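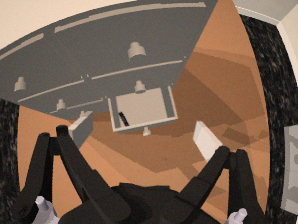
图/Fumiline 渲染图

我前阵子才跟朋友抱怨，家里最难收拾的地方永远是抽屉，结果今天就刷到一条跟抽屉有关的消息，赶紧来跟大家说说。

做收纳家具的小牌子 Basico 在2019年3月7日宣布，把自家的旧柜翻新服务正式铺开，先从 Estrella 社区店开始收件。简单讲就是：你家里用了好多年的抽屉柜，柜体还结实，只是滑轨卡了、拉手掉了、漆面花了，可以送过去（大件的也能约上门），修好再给你送回来。基础翻新每件收787元，上门取送另算。我第一眼看到价格有点犹豫，后来想想，现在买个像样的新柜子也得这个数往上走，还要自己花一下午拼装，好像也说得过去！

其实这个服务一月份就在试运行了，当时只开放给老会员，我有个邻居赶上了，送去的是她妈妈留下来的五斗柜。她跟我说最满意的是抽屉终于能一口气拉到底，不用再左边拽一下、右边拽一下。（这个动作我太熟了，我家玄关那个柜子每天早上都要跟我较劲，钥匙还偏偏放在最下面那层。）

按 Basico 公布的数字，试运行期间一共收了357件旧柜，抽屉柜占了大头，剩下的是床头柜和鞋柜。负责这个项目的 Ariel Sarmiento 在说明会上讲，今年的目标是做到2,000件。我听到的时候心里嘀咕，翻了好几倍呢，师傅忙得过来吗？他的回答是已经跟 Odow 木工坊谈好了合作，忙的时候活儿会分一部分过去，漆面处理主要也放在那边做。

说到木工坊，我顺便去串了个门。那边的老师傅 Eduardo Lagman 正在给一批滑轨上油，一边干活一边跟我聊。他说送来的柜子里，真正坏到没法修的很少，多半是抽屉塞得太满，底板被压弯了，然后往里一推就蹭到下面那层。“你们年轻人啊，把抽屉当仓库用。”我当场心虚，因为我家书桌第二层放的全是旧充电线，还有三年前的电影票根。

他还教了我一个小办法：木滑轨的抽屉要是发涩，先把抽屉整个抽出来，用干布擦掉滑轨上的灰，再拿一小截白蜡烛来回蹭几遍，装回去试试。我回家真的试了玄关那个柜子，顺了不少！不过他也提醒，金属滑轨别这么弄，蜡沾了灰会结成一团，更难清理。

再说几个大家可能关心的细节。送修之前要自己把东西清空，店里不负责保管；贴面板的柜子也收，不过边角鼓包严重的只换边条，不做整面重贴；翻新周期是3周，赶上旺季会再往后排。颜色可以从店里的色卡上选，想保留原色也行，下单的时候讲清楚就好。修好之后滑轨保一年，漆面磕碰不在保修范围里，这一条我特意问了两遍，家里有小朋友的要留意一下。

目前只有 Estrella 店收件，周边几个小区可以预约上门，远一点的得自己想办法运过去。有读者可能会问能不能只修一个抽屉，我也帮你们问了：可以，按单件零活报价，拍张照片发给店里，客服会先给个估价，等师傅看过实物再定最后的价格。

我自己打算下个月把书桌送去，在那之前得先把第二层那堆充电线理出来。要是你也送过旧柜子去翻新，欢迎在评论里讲讲效果，特别是换过滑轨的，我很想知道用上半年之后还顺不顺。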